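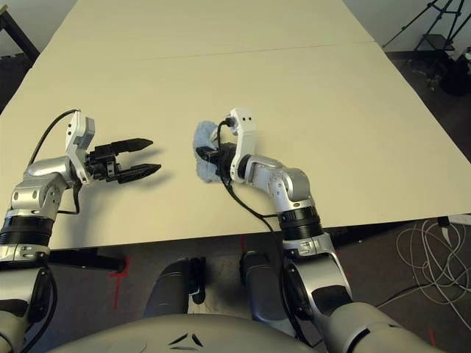 The Slow Bus Is the Best Seat in Town
By Lahcen Soliman
February 3, 2026
Print | E-mail
18 comments

I have a car, it runs fine, and three mornings a week I leave it in the driveway and take the 239 bus from Nimside into Clevlow. My brother-in-law thinks I've lost my mind. The drive is quick if the bridge is clear, and the bus wanders through every neighborhood between here and the river like it's looking for a lost dog. I love it!

I started last winter when my transmission was in the shop, and I expected to hate every minute. The first morning I stood at the stop by Haddadin Bakery with my collar up, cursing. Then the bus came, warm and lit up yellow inside, and I got a seat by the back window and watched the whole east side wake up. I had lived here for years and had never once looked at it. When you drive you look at brake lights.

There's a street off the old rail yard where every porch has been painted a different color, and I'd been passing one block over from it my entire working life. There's a man who sweeps the sidewalk in front of the shoe repair place with such care that I've started sweeping my own front steps. Last week, after the snow, a kid got on carrying a cello in a case bigger than she was, and three strangers stood up at once to make room. Where else does that happen before eight in the morning?

I also read again. I'd told people for years that I had no time for books, and here was the time, sitting in the middle of my commute with my hands on a steering wheel. I've gone through two fat novels since Christmas and missed my stop twice, both times at a good part.

I know the bus isn't like this for everybody. If you work nights at the Bekico plant, the last one leaves before your shift ends, and that's a disgrace. People who have to make a transfer in the cold with two toddlers don't need me telling them about porches. I'd like the city to run the 239 later and put a roof over the stop on Nimside Avenue, and I've written to say so (twice, with exclamation points). A line this good should be there for the people who need it most.

But if you have a choice, and plenty of us in this town do, try it one morning. Sit on the left side going in so you get the river. Bring a book you've been putting off, and keep half an eye out for your stop.

Share (2)
Print | E-mail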